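November 2025, paper repair notebook, Plateo bindery

Picking up where I left off with the Kostiuk ledgers, and I have my tea, so this may run long. The wheat paste from last time went off faster than I hoped. I had cooked it a little thick and left it in the jar by the window like a person who has never met wheat paste before, and by morning it smelled like the back of a bakery. Out it went. The new batch was one part starch to 7 parts water, stirred the whole time, then left to cool with a damp cloth over the pot and pushed twice through the strainer. It is a lovely paste. I would put it on toast.

The question I wanted to settle was how to hold a folded section while the spine mends dry. Weights alone let the fold creep, and the big press is too much for paper this tired.
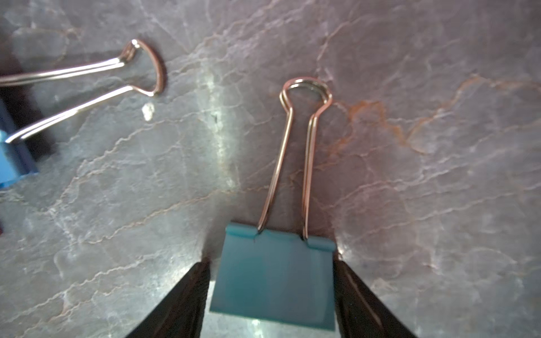

Spine folds on the first ledger are worn right through in the outer leaves, and the inner ones are only cracked, so the mends get wider as you work outward and the whole section wants to swell at the back. What has helped is a strip of mat board on each side, blotter inside that, and ordinary binder clips along the fore edge to keep everything square. The teal ones with the wire handles have become my favorites for this – I know a clip is a clip, but the rolled lip along the top of the metal is easy to find with a thumb when your other hand is busy holding blotter. Never let the jaws touch the ledger paper itself. I did that once in June on a scrap leaf and the dent is still there for anyone who wants a lesson.

Spacing matters more than I expected. I began with clips 50 mm apart and the board bowed between them, only slightly, but enough that the mend dried with a ripple you could feel with a fingertip. Closer together was better, and a stiffer board was better still. If you are reading this and have only thin board, glue two pieces together with the grain running the same way and leave them under weight overnight.
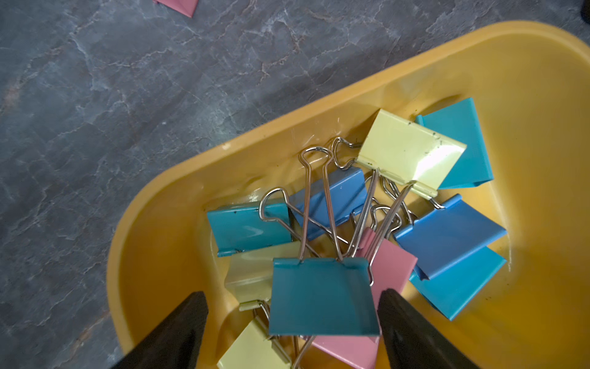

Drying time next. I changed the blotters after the first half hour, then again before lunch, and then left the section alone for the rest of the day, which took some willpower on my part. The tissue I used was the Skiltano medium, torn against a wet line so the edge feathers out. It took the paste beautifully and went nearly clear over the writing. On the lighter Skiltano I had trouble with the fibers lifting under the brush, so I am keeping that one for small corner tears where I can lay it down dry and paste through.

I also tried the Clenik sponge on the surface dirt before mending. Good on the covers and the blank margins. On the ruled columns it picked up a faint trace of red from the lines, so please stop well short of any ruling and use the soft brush there instead. Page 105 is the one to look at if you want to see what I mean. I am a bit cross with myself over it, though the line is still perfectly readable. 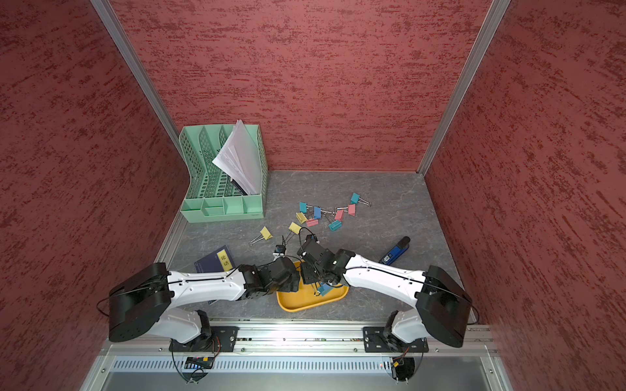

Spare sheets, upright in the green file organizer.

Still to do on this ledger: the last 2 sections, the torn pocket inside the back cover, and a decision about the old sewing thread. I lean toward saving the thread in a small envelope with the volume, even the broken bits, and sewing with new linen through the original holes. The holes are in better shape than the folds, which surprised me. I'll cook fresh paste in the morning and keep it in the cool cupboard this time.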